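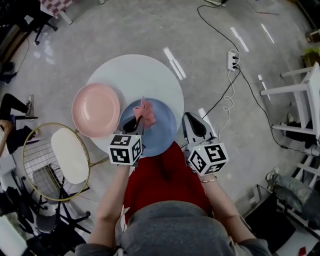 Clillgate Water Co-operative
Frequently asked questions: rainwater tanks and household supply

Is rainwater collection compulsory at Clillgate?
No. Properties in the Pondel and Maihi sections were built with a tank connection point, but fitting a tank is at the owner's discretion. Lots in the Undance section are not on the reticulated main and need their own supply. Owners in that section should read the minimum storage answer further down before they lodge plans.

What size tank can I install without approval?
Tanks up to 2,000 litres may be installed without an application if they stand on the ground, sit behind the front building line and are not connected to internal plumbing. Anything larger, or any tank plumbed to a toilet or laundry, needs a licensed plumber and a lodged plan.

What does the tank have to stand on?
A level base that extends past the tank wall on all sides. Compacted crusher dust is acceptable for small tanks. Larger tanks need a reinforced slab. A litre of water weighs a kilogram, so a full 2,000-litre tank puts two tonnes on the base before the tank itself is counted. Do not set a tank on pavers laid over sand.

Can I use tank water for drinking?
The co-operative does not test or treat private tank water and gives no advice that it is fit to drink. Where the main is available, use it for drinking and food preparation. Undance owners should arrange their own testing and filtration.

Do I need a backflow device?
Yes, if the property has both a tank and a mains connection. The type of device depends on the hazard rating. An above-ground tank with no pump usually falls into the low category. Buried tanks are rated higher. Testable devices are inspected yearly at the owner's cost.

What is a first flush diverter and how often is it emptied?
It is a length of vertical pipe that holds back the first water off the roof, which carries most of the dust, leaf matter and bird droppings. A slow-release valve at the base drains it between falls. Unscrew the cap and rinse the chamber every 3 months, or more often if there are gums over the roof.

My pump cycles on and off when no tap is open. Is it faulty?
Possibly, though a small leak on the pressure side is more common. Check the toilet cistern first – a worn inlet washer will do it – and then the garden taps. If the pump still cycles with the outlet valve shut, the non-return valve or the pressure vessel needs attention.

Why is the water brown after rain?
Sediment on the tank floor has been stirred up by the inlet. Leave it to settle overnight. If it happens after every fall, fit a calmed inlet or have the tank desludged.

What mesh is required on inlets and overflows?
Corrosion-resistant insect mesh, fitted without gaps. Mosquitoes will breed in any tank with an open overflow. Torn mesh must be replaced, and tape is not accepted at inspection.

What is the minimum storage for Undance lots?
It is set by roof area and number of bedrooms. Use table 11 in the building guide. A separate reserve for firefighting must be held below the domestic outlet, with a 40 mm fitting that can be reached from the driveway.

Where does the overflow go?
To the stormwater pit on your own lot. It may not discharge onto a neighbouring property or into the sewer.

How do I lodge a plan?
Leave two copies at the Maihi office or post them. Plans received by noon on Monday are assessed that week. Incomplete plans are returned unassessed, and the most common omission is the overflow route.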